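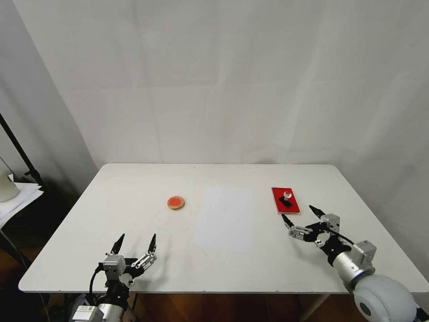

Le papier blanc, une affaire de nuances

Demandez une ramette de papier blanc chez un grossiste et l'on vous répondra par une question : quel blanc ? Le catalogue de Custex, distributeur installé près de Lille, compte 393 références vendues sous ce seul nom. Certaines tirent vers le bleu, d'autres vers le jaune ou le rose. Posées séparément sur un bureau, elles paraissent identiques. Côte à côte, elles ne le sont plus.

Amarachi Effiong achète du papier pour des éditeurs depuis la fin de ses études. Elle garde dans son atelier des liasses d'échantillons classées par fabricant, puis par année. « Un blanc change d'un lot à l'autre, explique-t-elle. Si je réimprime un livre au bout de quelques années, je compare toujours avec la première édition. Le nom sur l'étiquette ne suffit pas. »

La couleur naturelle de la pâte à papier est brune ou beige. Elle vient de la lignine, la substance qui lie entre elles les fibres du bois. Pour obtenir une feuille claire, il faut soit retirer la lignine, soit la décolorer. Les pâtes chimiques, débarrassées de l'essentiel de leur lignine, donnent des papiers qui vieillissent assez bien. Les pâtes mécaniques la conservent presque entière, ce qui explique qu'un journal oublié près d'une fenêtre jaunisse en quelques jours.

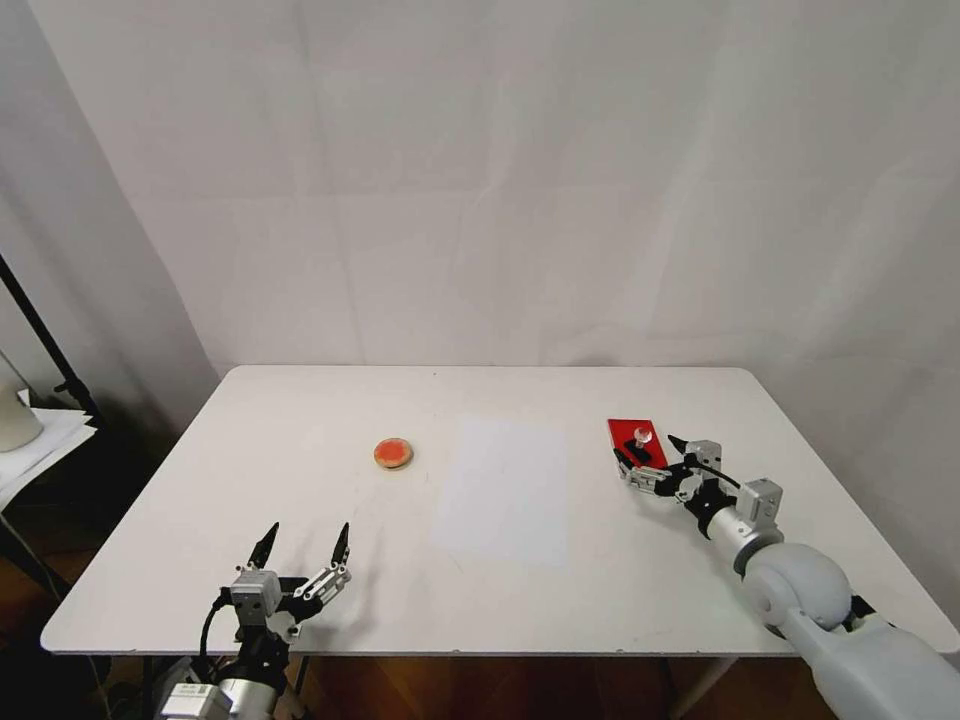

Fond de tissu blanc, table blanche : deux blancs voisins.

Le blanchiment se faisait longtemps au chlore gazeux. Les rejets dans les rivières ont conduit l'industrie à s'en détourner au cours des années 1990. La plupart des usines emploient désormais le dioxyde de chlore, et d'autres l'oxygène, l'ozone ou le peroxyde d'hydrogène. Sur les emballages, les sigles ECF et TCF distinguent les deux familles : sans chlore élémentaire pour la première, totalement sans chlore pour la seconde.

Viennent ensuite les charges minérales. Le carbonate de calcium et le kaolin remplissent les vides entre les fibres, rendent la feuille plus opaque et l'éclaircissent. Ils coûtent en général moins cher que la fibre. Un papier trop chargé perd en revanche de sa rigidité et se déchire plus facilement.

Le dernier ingrédient est le plus discret. Les azurants optiques absorbent une partie du rayonnement ultraviolet et la restituent sous forme de lumière bleue. L'œil interprète ce léger surplus de bleu comme un blanc plus vif. Sous une ampoule qui n'émet pas d'ultraviolets, l'effet disparaît et la feuille redevient un peu terne. C'est le cas de beaucoup d'éclairages domestiques à LED.

Adebayo Onuoha dirige l'imprimerie Okoro, qui emploie quatre personnes et travaille surtout pour des photographes. Il a cessé de proposer des papiers fortement azurés. « Les clients les préfèrent dans le magasin, dit-il. Deux ans plus tard, ils me demandent pourquoi leur tirage a jauni. » Les azurants se dégradent en effet à la lumière, et la teinte de la pâte réapparaît.

Pour s'entendre, fabricants et imprimeurs disposent de plusieurs mesures. Le degré de blancheur ISO évalue la lumière réfléchie dans le bleu. La blancheur CIE prend en compte l'ensemble du spectre visible et dépasse couramment 150 pour les papiers de bureau. Les deux chiffres ne sont pas comparables — une confusion fréquente dans les commandes, selon Amarachi Effiong, et qui peut coûter une livraison entière.
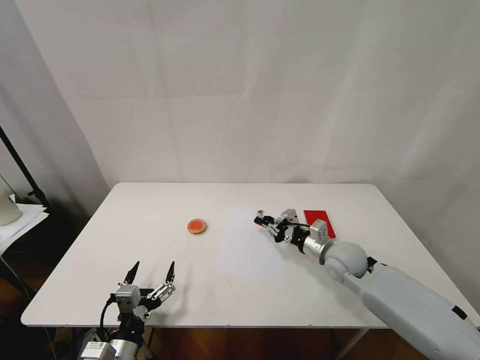 Une feuille blanche se détache à peine d'une table presque de la même couleur. Le rouge de la carte, lui, se voit tout de suite.

Le contexte compte autant que la mesure. Un papier paraît froid à côté d'une nappe ivoire et chaud à côté d'un mur peint en blanc pur. Les imprimeurs sérieux jugent donc leurs épreuves sous une lumière normalisée, sur un fond gris neutre. Chez Okoro, la cabine d'observation occupe un ancien placard, dont les parois ont été repeintes pour l'occasion.

Les éditeurs de romans, eux, s'éloignent du blanc. La collection Nistby, tirée à 1352 exemplaires par titre, utilise un papier crème choisi après plusieurs essais de lecture du soir. Le contraste avec l'encre noire y est moins dur. Les livres d'art restent fidèles aux blancs neutres, qui déforment moins les couleurs des reproductions.

Pour un usage courant, Adebayo Onuoha conseille de prendre une feuille de chaque ramette et de les regarder ensemble près d'une fenêtre, le matin, puis le soir sous la lampe de la pièce où elles serviront. Il recommande aussi de noter la référence complète et le numéro de lot au crayon, dans un coin de l'échantillon.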